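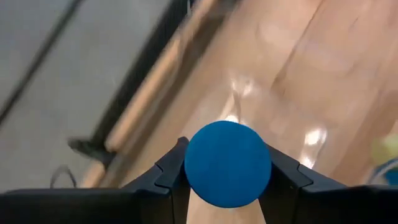 Troquei de celular em março e já estou arrependido. Não do aparelho, coitado, que é um Duvon e funciona direitinho, mas de ter acreditado na conversa da loja. O vendedor passou meia hora me falando da câmera, do brilho da tela, do processador novo (com um nome que já esqueci!), e eu ali, balançando a cabeça como se entendesse. Paguei 2.403 reais. O antigo, um Sornton com a tela riscada, continua na gaveta e ainda abre o aplicativo do banco sem reclamar.

O que me irrita mesmo é a bateria. Por que diabos ela tem que vir colada? Meu amigo Abilio Zabala trocou a dele por 292 reais e ficou dois dias sem telefone, e isso porque teve sorte com a assistência. Antigamente a gente puxava a tampinha com a unha e pronto!

Eu pagaria mais por um celular grosso, feio, com parafuso à mostra e peça à venda por uns bons anos. Minha prima Noelia diz que sou o único. Duvido muito, e o próximo que eu comprar vai ser usado.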